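Roltbridge Makers Forum > Workshop projects > Robotics and automation

Thread: Hand-held gripper, cloth slipping out of the pads

tallowgate
Posted 4th December

I've got the hand-held version of my parallel linkage gripper together and I'm using it to practise cloth picks before the same jaws go on the arm. Fingers, pads and links are all printed, black PLA, four walls. The pivots are brass grommets pressed into the plastic with an M3 shoulder screw through each.

It holds rigid things fine. Cloth is the problem. A single layer slides out as soon as there's any weight hanging from it. If I get a proper fold between the pads it's better, but I lose it when I turn my wrist. The pads are bare plastic at the moment.

Two questions. What are people sticking on the pads? And is it worth changing the pad shape before I print the next set? 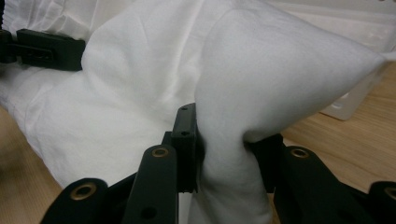 My pads are flat rectangles, which suited the boxes and bottles I designed them for, and I never thought about fabric at the time. With a thick roll of cloth like that one between them, the material narrows at the jaws and puffs out again above, so I assumed a flat face would do. The two small holes in the pad face are for M2 screws if I want to bolt a different surface on, so I can swap things without reprinting the finger.

mancunian_drill
Don't change the shape yet. Try silicone sheet first, the soft stuff, glued on with contact adhesive. I did this on a Virnitz kit gripper and it went from useless to acceptable on tea towels. Degrease the plastic or it will peel.

Pai_N
I'd disagree with the glue. You've already got screw holes, use them. Print a thin backing plate, stick the silicone to that and bolt it on. When the silicone picks up lint you take the plate off and wash it. Lint is the thing that will catch you out with white cotton or linen, it builds up and then the pad is as slippery as before.

Narayanan

mancunian_drill
Screw heads will snag the cloth though.

Pai_N
Countersink them into the backing plate and lay the silicone over the top. Mine have been on since January with no snags.

heronsbill
Going against both of you here. I think the linkage is the weak point. Pressed grommets in PLA will creep. Once they're loose the pads toe out at the tips and you only get contact at the bottom, so the cloth comes out whatever you put on the face. Close the jaws on a strip of paper and see whether you can pull it out at the top.

tallowgate
Did the paper test. It pulls out at the top fairly easily and holds at the bottom. So heronsbill is right about that part at least. The grommets don't feel loose but there's a bit of play at the screws.

heronsbill
Then fix that before buying silicone. Shim washers either side of each link, and reprint in PETG if you have it. I'd also build 3 degrees of toe-in into the pads so they come parallel under load.

mancunian_drill
Toe-in only works at one thickness. Set it for a fat fold and it'll be wrong for a single layer. Silicone takes up the difference, which is why I'd still start there.

Chien M-L
Coming at this from the sewing side of the workshop. Where you take hold matters more than you'd think. On a garment like yours, go for the gathered part if you can reach it. There are several layers bunched together and it won't slide like a smooth fold does. The drawback is that it doesn't hang flat afterwards, so it's no good if you are trying to fold the thing.

Also you'll find a clip on the cloth changes how it drags. Take it off for your practice picks or leave it on for all of them.

Man-lok

tallowgate
Folding is where I want to get to eventually, so I'll stay with the plain fold. Fair point on the clip, I'll keep it on for all of them.

Plan is washers and PETG links first, then Narayanan's backing plate. Has anyone got a shore hardness for the silicone? Ornetti list loads and I don't know which to order.

Pai_N
30A, 1 mm. Softer than that tears at the edges.

mancunian_drill
I used 20A at 2 mm and it hasn't torn. Depends how hard you squeeze.

heronsbill
There's a part roll of 30A in the Mathebula cupboard, second shelf. Cut what you need and write it in the book.

tallowgate
Thanks, I'll use that. The links take 4 hours to print so they're going on tonight.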